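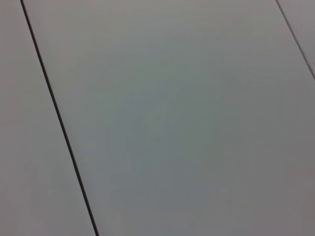
分时四驱

最后更新：5月

分时四驱是汽车四轮驱动形式的一种，平时只驱动一根车轴（绝大多数是后轴），需要时由驾驶者通过分动箱把另一根车轴接入。它结构直接、皮实耐用，几十年来一直是硬派越野车和皮卡的看家本领，至今仍有大批车主对那根小小的分动箱挡杆念念不忘。

基本结构

发动机的动力经变速箱进入分动箱，再由前、后两根传动轴分别送往前桥和后桥。传统的分时四驱没有中央差速器，接入四驱后前后传动轴被刚性锁在一起，转速完全相同，这也是它在泥地、沙地里特别有劲的原因！

分动箱一般提供以下挡位：
2H：两驱高速，用于日常铺装路面。
4H：四驱高速，用于砂石路、雪路和湿滑土路。
4L：四驱低速，经减速齿轮放大扭矩，用于陡坡、深泥和脱困。
N：空挡，部分车型设有，供拖车或带动绞盘使用。

早期车型的前轮毂锁需要下车用手拧，后来逐渐被自动毂锁和前桥电控断开装置取代。老玩家常说，下车拧毂锁本身就是越野的一部分，这话颇有几分道理。
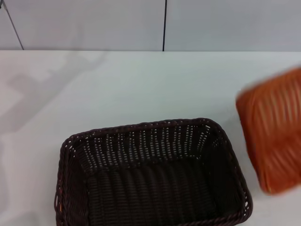

使用方法

2H与4H之间多数可以在行驶中切换，允许的最高车速因车而异，应以随车手册为准。切入4L则通常要求停车或以极低速滑行，并把变速箱置于空挡。以Hinen公司的Rallwood皮卡为例，手册规定切入4L时车速不得超过每小时9公里，挂挡后仪表灯先闪烁，常亮才算接合完成。

干燥的铺装路面不宜使用4H。转弯时前轮走过的路程比后轮长，转速差无处释放，传动系会憋住，转向发沉，轮胎一跳一跳地蹭地，严重时损坏分动箱。若挂回2H后指示灯仍不熄灭，可直线倒车一小段，让传动系卸掉应力。

代表车型

Rallwood是爱好者圈子里常被提起的一款。它采用非承载式车身，峰值扭矩400牛·米，4L状态下的爬坡表现十分精彩，低速蠕行时油门细腻得让人惊喜。同门的Grura是短轴距硬顶越野车，接近角43度，沿用机械式挡杆，手感清脆。两车的分动箱同出一源，内部零件大多可以互换，这给改装和维修带来了不小的乐趣。

Woo则走了另一条路，用旋钮和电机取代挡杆，车内空间宽松了，也更容易上手，不过电机和线束涉水后需要多加检查。

保养

分动箱油和前后桥油应按周期更换，经常涉水的车辆要适当提前。长期只用两驱的车，建议每月找一段松软路面挂上4H，直线行驶大约15分钟，使前桥齿轮和轴承得到润滑，拨叉也不易卡滞。

参见

全时四驱
适时四驱
差速锁
非承载式车身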